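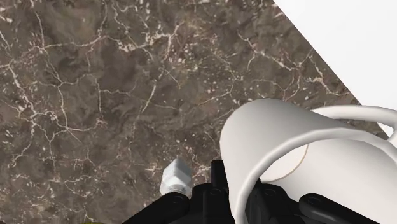 How to Set Up a Mug-Handling Task in the Vultness Simulation Kit

Published 27/04/2019 by the Clendix Training Desk

This tutorial is intended for new license holders of the Vultness Simulation Kit, the software package supplied by Clendix for planning and rehearsing robot handling work. It explains how to prepare a simple task in which a gripper approaches a mug on a kitchen countertop, and how to run and save the results. No programming experience is required. Users who have completed the installation guide should be able to finish the tutorial in one sitting of 40 minutes.

What the kit includes

The standard license provides the simulation program, a library of 500 household objects, and the Mesik gripper model. The Intarasuk surface pack, which contains stone, tile and painted finishes, is sold separately but is included in all school and college licenses. The steps below use a veined brown marble from that pack. Users without it may select any plain countertop from the standard library; the task will run in the same way.

Before you begin

Confirm that the program has been updated to the April release. Earlier releases store object settings in a different format and will not open the sample task. Close any other task that is running, and check that the project folder has at least 2,000 megabytes of free space.

Step 1. Create the workspace

Open the program and select New Task from the main menu. Choose Kitchen Counter as the workspace type and enter a name for the task. When the empty counter loads, open the Surfaces panel and apply the marble finish. Leave the neighboring surface set to plain white. The strong difference between the two areas makes the edge of the counter easy to locate in the wrist view.

Step 2. Add the mug

Open the object library, select Drinkware, and place the white ceramic mug on the counter. Set its material to Glossy. Users often choose a matte finish at this stage to simplify the lighting, but the glossy setting gives a better test of how a vision program deals with soft shading on a pale, rounded object.

Next, open the Position panel. The mug may be placed upright or at an angle. For this tutorial, enter a tilt and turn the mug until the handle can be seen clearly against the body. Select Lock Start Position when the placement is satisfactory.

Step 3. Attach the gripper

Select Tools, then Grippers, and load the Mesik model. It appears in matte black. Bring the gripper toward the mug with the slow movement keys. The fast keys are suited to open space and should not be used near an object.

The close view can be difficult to read at first, as both the gripper and the mug may extend beyond the visible area. Use the side view to judge the remaining distance, then return to the wrist view for small corrections. If the contact light in the toolbar turns red, back the gripper away and repeat the approach.

Step 4. Set the contact rules

Open the Contact panel and set the grip force to 59 on the program's scale. This value is suitable for the library mug. A lower setting may allow the mug to slip, and a higher one will cause the program to record a breakage and end the run.

Decide at this point whether the gripper should hold the mug by the body or by the handle. Handle grips require a more exact approach – first-time users are advised to begin with the body.

Step 5. Run and save

Select Run. The program carries out the approach, the grip and the lift in order, and writes a report at the end of each attempt. Review the report before changing any setting. Where an attempt has failed, change one value only and run the task again, so that the effect of the change can be seen in the next report.

To keep the work, select Save Task and then Save Report. These are separate commands, and closing the program after the first will discard the report.

Licenses and support

The kit is offered under single-user, classroom and site licenses. Classroom licenses include a printed teacher's handbook and access to the Clendix help desk during business hours. Requests for a trial copy should be submitted through the Vultness product page and should state the type of computer on which the program will be installed. Trial copies include the full object library but do not allow reports to be exported.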